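Bedum Procurement Planning Set: README and Data Card

January 29, 2019
By Ching-wen Ko and Pei-shan Cheung

## Purpose

The Bedum Procurement Planning Set supports departments that intend to buy a robot arm for household manipulation research and need to prepare a budget before approaching a supplier. It joins two kinds of material: planning records, in which the parts of a proposed purchase are listed and costed, and simulated kitchen scenes, in which a proposed arm can be placed and its working space examined before any money is committed.

The set was prepared at the request of the Hoso equipment office. In earlier rounds the office had received applications that gave a price for the arm and little else. Mountings, floor protection, electrical work and staff training were then charged to later budgets, in two instances after the arm had been delivered. The planning records are arranged so that such items appear in the first submission.

## Contents

The release holds 449 planning records and 90 rendered scenes. Each record refers to one scene by its identifier; a scene may be used by several records. The material is divided into 3 folders:

- `records/` — one CSV file per department, with a shared header
- `scenes/` — rendered stills and the layout file for each kitchen
- `forms/` — the blank application form and the notes for reviewers

Scenes were laid out and rendered with Eteneo, our internal layout tool. Costing sheets were prepared in Tse, and the exported columns keep the Tse names wherever a shorter name would have been unclear.

## Record fields

`item_class` takes one of the following values: arm, end effector, mounting, floor covering, safety, computing, training, spares. Furniture and kitchen goods are recorded under `props`, which has its own ceiling and may not be merged with the arm.

`cost_basis` states whether a figure comes from a written quotation, a catalogue or an estimate by the applicant. Reviewers should treat estimates as provisional and ask for a quotation before approval.

`year_due` is the financial year in which payment falls. Service contracts are entered once for each year and should not be given as a single sum.

`floor_area` is the clear area requested for the base and its surroundings, in square metres. It excludes worktops. An arm that stands on the floor beside a counter needs both values, and the second is entered under `counter_area`.

`shared_use` is set to yes where 2 or more groups will pay towards the item. The agreed shares must be attached as a signed note.

## Use of the scenes in planning

Applicants are asked to choose the scene closest to the room they expect to use and to complete the placement section of the form against it. The section covers where the base will stand, what lies between the base and the worktop, and which furniture would have to be moved. Domestic kitchens are rarely cleared for a robot, and the scenes have been furnished accordingly. Reviewers have found that applicants who work from a bare floor plan tend to leave out chairs and heaters.

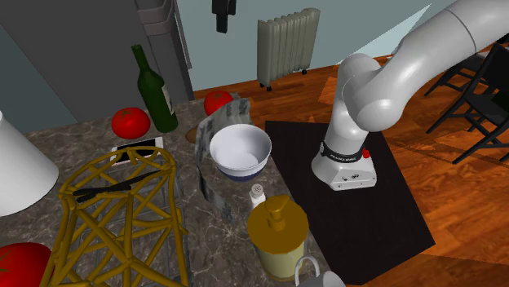 Rendered kitchen scene: Franka Emika arm on a black floor mat beside a marble counter, with a freestanding radiator against the wall and two chairs behind the arm.

For a layout of this type, the form expects separate lines for the arm, the mat and any fixing beneath the base. Counter goods are costed under `props`. Breakable items such as bowls and bottles should be budgeted with replacements — the reviewers' notes give the permitted number for each class. Knives require a line under safety, whether or not the planned tasks involve cutting.

## Limitations

The scenes are simulated and carry no information on floor loading, wiring or ventilation. A site survey remains necessary for every purchase. The appearance of a manufacturer's name in a scene does not indicate a preferred supplier, and quotations must be sought in the usual way.

Costs in the records reflect the terms offered to the applying departments and should not be used to compare suppliers. Delivery charges are missing from some of the older records; the field has been left blank in these cases and must not be read as zero.

## Maintenance

Ching-wen Ko maintains the records and the field definitions. Pei-shan Cheung is responsible for the scenes and for the application form. Corrections should be sent in writing to the Hoso equipment office, quoting the record or scene identifier. The next revision is planned for May and will add a field for the disposal of equipment at the end of its service life.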